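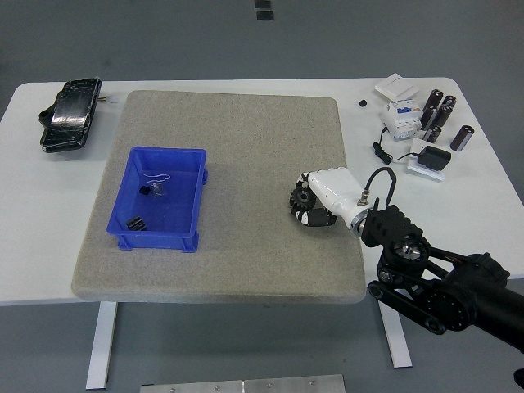 파란 수납통. 뚜껑 없는 게 꺼내기 편함

검색어를 입력하세요 검색

서랍 속 잡동사니 정리, 급하게 적어둠

6월 되면 꼭 한 번씩 서랍 뒤집는데 올해는 좀 일찍 시작함. 전선, 건전지, 나사, 어디서 나온 건지 모르는 부품들. 매년 똑같이 나온다. 작년에 적어둔 메모를 잃어버려서 이번엔 여기다 남김. 순서는 뒤죽박죽.

1. 일단 다 쏟기
서랍 한 칸씩만. 욕심내서 두 칸 쏟으면 그날 저녁은 식탁에서 밥 못 먹는다. 바닥에 깔 거 먼저 깔고 쏟을 것. 수건도 괜찮고 안 쓰는 매트도 됨. 작은 나사가 굴러가서 냉장고 밑으로 들어가면 끝이다. 우리집 냉장고 밑에 아마 꽤 있을 듯.

2. 통은 나중에 산다
이거 제일 많이 실수함. 통부터 사면 크기가 안 맞는다. 서랍 안쪽 높이를 재야 하는데 다들 가로세로만 잼. 나도 그랬음. 통 12개 사서 4개는 서랍이 안 닫혀서 베란다로 갔다. 지금 화분 받침으로 씀.
재는 법: 서랍 열고 안쪽 바닥에서 윗판까지. 거기서 손가락 한 마디 빼면 된다.

3. 전선
- 돌돌 말지 말고 크게 원으로 감기. 팔꿈치에 감는 거 안 좋음, 속에서 꼬인다
- 빵봉지 묶는 끈 모아뒀다가 쓰면 됨. 너무 꽉 조이지 말고
- 이름표는 마스킹테이프. 플러그 쪽에 깃발처럼 접어서 붙인다. 양쪽 끝에 다 붙이면 더 좋은데 귀찮아서 한쪽만 함
- 무슨 선인지 모르겠는 건 봉투 하나에 몰아넣고 봉투에 "6월" 이라고 씀. 내년 6월까지 안 찾으면 버린다. 소형가전이랑 같이 분리배출

아 그리고 피복 갈라진 건 테이프로 감아서 쓰지 말고 그냥 버려요. 아까워도.

4. 건전지
새 거랑 쓰던 거 섞이면 답 없음. 새 거는 포장 그대로 두고 쓰던 건 따로. 9볼트짜리는 단자에 테이프 꼭 붙여서 보관. 동전이나 클립이랑 같이 굴러다니게 두면 위험하다. 단추형은 애 있는 집이면 무조건 높은 데, 잠기는 통에. 다 쓴 것도 마찬가지.
물 샌 건전지는 장갑 끼고. 리모컨 단자에 하얗게 낀 건 면봉에 식초 조금 묻혀서 닦고 마른 면봉으로 한번 더. 완전히 마를때까지 뚜껑 열어놓기.

5. 나사랑 못
길이별로 나누다가 포기했음. 그냥 "벽에 박는 거 / 가구에서 나온 거 / 모름" 세 칸. 이게 훨씬 오래 간다. 조립가구 사고 남은 나사는 지퍼백에 넣어서 그 가구 뒷판에 붙여둘 것. Prososari 책장 옮길 때 이걸로 살았다. 설명서도 접어서 같이.
녹슨 건 버리기. 나사산 뭉개진 것도 버리기. 56개 버렸는데 하나도 안 아쉽다.

6. 통 씻기
플라스틱통 오래 쓰면 바닥이 끈적해짐. 테이프 자국이면 식용유 조금 바르고 10분쯤 둿다가 주방세제로. 아세톤은 하지 마세요, 통이 뿌옇게 된다. 모서리는 헌 칫솔. 엎어서 말리되 밑에 젓가락 두 개 받쳐두면 빨리 마름.
햇빛에 오래 두면 색도 바래고 약해지니까 그늘에서.

7. 넣는 순서
자주 쓰는 게 앞. 당연한데 잘 안 됨. 줄자, 가위, 테이프는 맨 앞칸. 글루건처럼 부피 큰 건 아예 서랍에서 빼서 선반으로. 통은 꽉 채우지 말고 바닥이 좀 보이는 정도까지만. 꽉 차면 결국 또 쏟게 된다.
통 밑에 미끄럼방지 매트 한 장 깔면 서랍 열 때 안 밀림. Maglaya 에서 파는 것도 써봤고 다이소 것도 써봤는데 차이 모르겠음. 잘라서 쓰면 됨.

8. 버리기 애매한 것들
- 짝 없는 리모컨: 사진 찍어서 가족방에 올리고 저녁 8시까지 답 없으면 버림
- 열쇠: 못 버림. 그냥 봉투에 모아둠. 아시는분 있으면 방법좀
- 안경 닦는 천: 빨아서 화면 닦는 용도
- 설명서: 인터넷에 있는지 검색해 보고 있으면 버린다. 보증서는 영수증이랑 스테이플러로 찍어서 파일에

보충
댓글로 Angelica Panganiban 님이 알려주신 거. 달걀판에 단추랑 압정 넣으면 칸막이 따로 안 사도 된다고. 해봤는데 좋음. 종이로 된 건 습한 데 두면 눅눅해지니까 욕실 서랍은 빼고.

글루건 심 보관은 따로 쓸게요. 여름에 차 트렁크에 뒀다가 다 붙은 얘기도 그때.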